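Kerley Hall Kitchen and Supply Room
Walk-through checklist with comments
Date of walk-through: 05/07/2015
Done by: Seung-woo Jin

Hello everyone, and thank you for leaving the place so tidy after the lunch. I know these sheets can feel like homework, so I've written my comments out in full the way I did in April, and if anything is unclear please just come and find me.

1. Exits and walkways
Back door opens fully from inside: OK
Hallway clear to the side exit: NEEDS ATTENTION
Exit sign lit: OK
Comments: The folding chairs have crept back into the hallway again. I moved the worst of them myself, but there are still a few leaning by the coat hooks, and a person carrying a tray would never see the legs sticking out. They belong on the rack under the stairs, please, even if it's only for one night.

2. Fire safety
Extinguisher in place, pin and tag present: OK
Fire blanket within reach of stove: OK
Smoke alarm tested: OK (very loud, sorry to the choir)
Comments: The Reken people are due to service the extinguisher in 90 days and I've put it on the wall calendar in red. If they call while I'm out, any weekday morning is fine.

3. Stove, oven and fridge
Burners light evenly: OK
Oven door seal: NEEDS ATTENTION
Fridge temperature: OK
Comments: The oven seal has a soft spot at the lower left corner and you can feel the heat coming out of it if you hold your hand nearby (not too near!). It will do for warming rolls, but I'd rather we didn't roast anything until Jeon Appliance has had a look. They quoted us $440 for a new seal and a full service, and I think that's fair for an oven of its age. The fridge is doing beautifully.

4. Cleaning supplies and bottles
Stored away from food: OK
Caps on tight: OK
Every bottle labeled: NEEDS ATTENTION
Comments: Please, please write on anything you refill. A strip of tape and a marker will do the job, and both are in the drawer with the dish towels. Put down what's in it and the day you filled it. 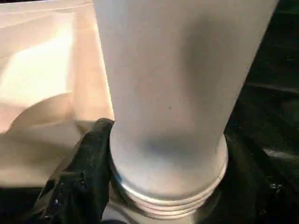
The same goes for anything you bring from home, however sure you are that you'll remember. And never top up one cleaner with another, even if they smell alike. If you come across something you can't identify, leave it closed, set it on the high shelf and drop me a note.

5. First aid
Kit on hook by the sink: OK
Bandages and burn gel stocked: NEEDS ATTENTION
Comments: We're down to the very small bandages that don't fit anyone's thumb. I've ordered more from Flurier and they usually take 7 days. In the meantime there's a second kit in the office, bottom drawer, and the office key is where it always is.

6. Floors and lights
Mat by sink lies flat: OK
Floor dry and free of grease: OK
Light over pantry steps: NEEDS ATTENTION
Comments: The pantry light flickers for a good while before it comes on properly. I changed the bulb and it made no difference, so I suspect the switch. Take the steps slowly, and use the flashlight on the windowsill in the evening.

Still open from last time: the loose handle on the big soup pot. I tightened it in April and it has worked itself loose again, so two hands and an oven mitt, please.

Signed: S. Jin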